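Equipment budget thread, week of May 21, 2021. Scope: hand-held grippers for the laundry task at the Levdale site. No arms until October.
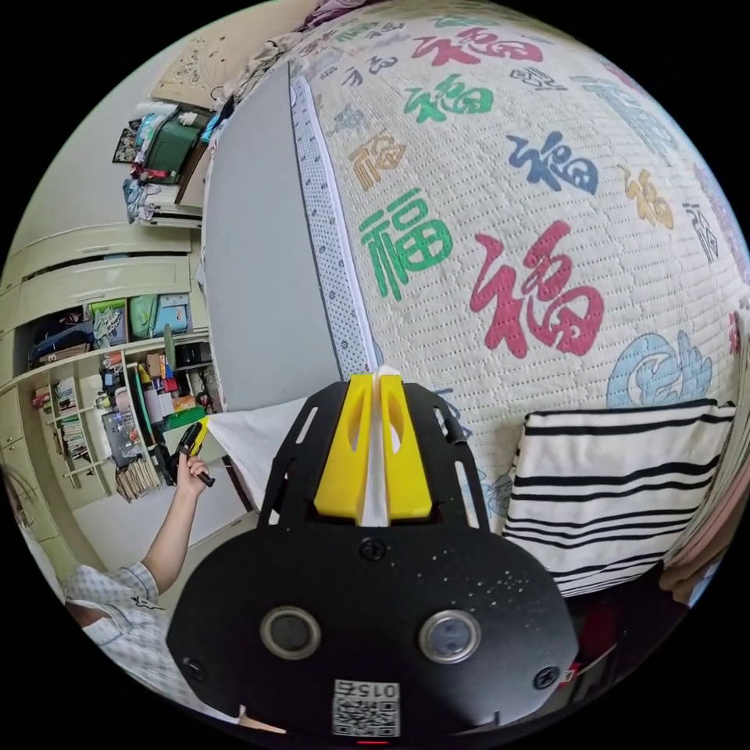 Do we buy spare fingers up front?
Two sets per gripper, ordered with the first batch so they ship on one invoice.

Ginette Sabatier asked for 60 grippers. I can fund 3 pairs now out of the 2,000 line — the rest waits for Plitley to requote.

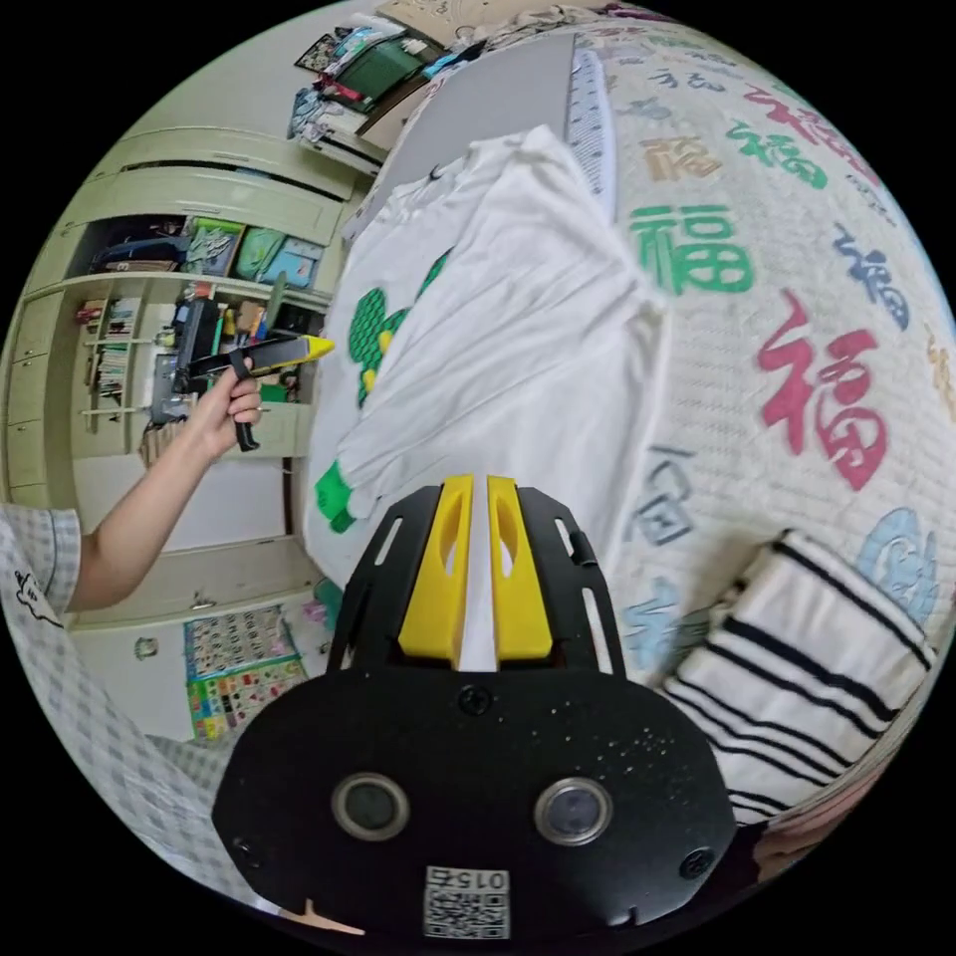

Aubert's quote lists folding boards as an optional extra. I'd keep them in. A light gray board sits behind the T-shirt on the bed, and a board costs less than one hour of operator time. Inthorpe left boards out of its quote, so the two totals don't compare until I add that line.

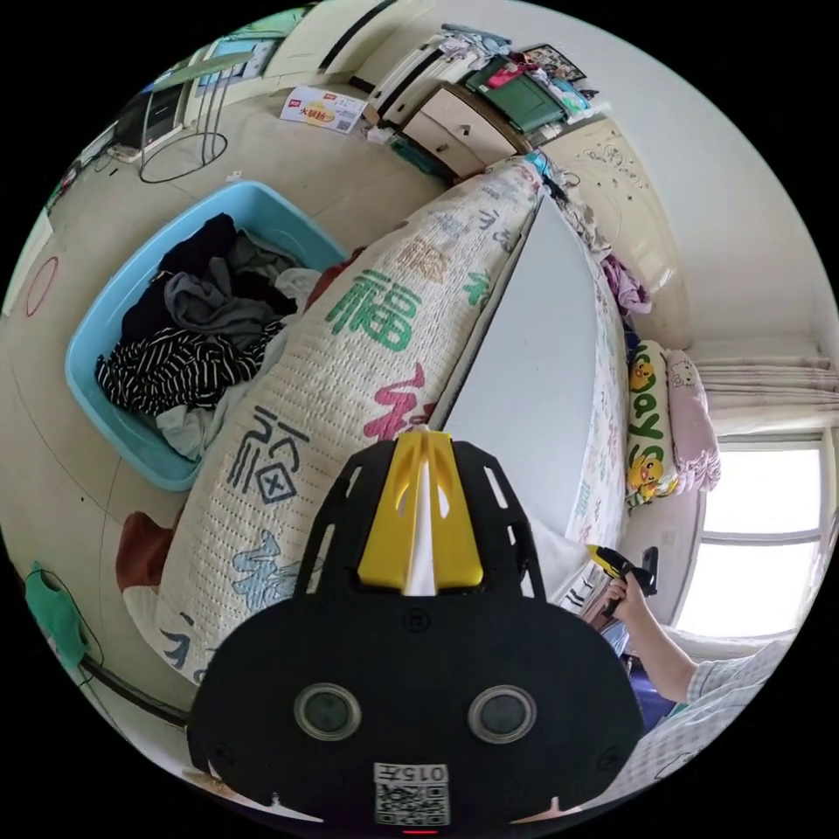

Bed, tub of laundry, two grippers.

Still open: shipping, spare screws, and who signs for calibration. Requotes go in the same sheet, new tab.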